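Lecture 4. How the money moves: reading a terror financing case

Reading time: 4 min

In the last lecture we spoke about who can open an investigation. Today we look at what the investigators need to show after it is opened. Please keep the Julelitz case file next to you, we will use it on Friday in the seminar also.

A financing case is different from a case about an attack. In an attack case there is usually a place, a time and some damage. In a financing case there may be only bank papers, a few phone records and a person who says that he gave money to a charity. The prosecutor must connect two points: the money reached a banned group, and the accused knew it, or had good reason to know it. The second point is where most of the arguing takes place.

In Julelitz the money passed through Flolivance, a small transfer office with one branch in Ulholm. The police found 67 transfers. Each one was for less than 900, the amount at which the clerk in this office had to ask for an identity document. Students often write in their papers that this alone proves guilt. It does not. Many families send small sums every month, and the court said this clearly in the first hearing. What made the difference was that 50 of the transfers had the same collection code, although the names of the receivers were not the same.
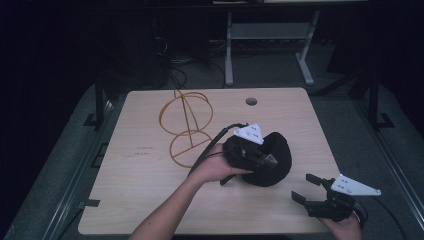
The next question is the questioning itself. When a person is called to the station, you should find out first in which role he is called. A witness and a suspect do not have the same rights, and under the rules we study in this course the role can change in the middle of the interview. If it changes, the officer must stop, say it aloud and write down the hour. In Julelitz the role was changed at four in the afternoon, but the written record shows it only at the end of the page. The defense asked to remove everything said after four. The judge removed a part of it and kept the answers about the collection code, as these were also known from the office computer.

Be careful with newspaper reports of such interviews. "Was questioned" does not mean "was charged". A report from the Salinas side of the same case used the word "arrested" for a man who went home the same evening, and the paper had to print a correction in January.

For the seminar, please prepare:

- the list of transfers, sorted by collection code
- one page on the knowledge question, from the side of the defense
- the two versions of the interview record, with the differences marked

Handwritten pages are accepted if I can read them.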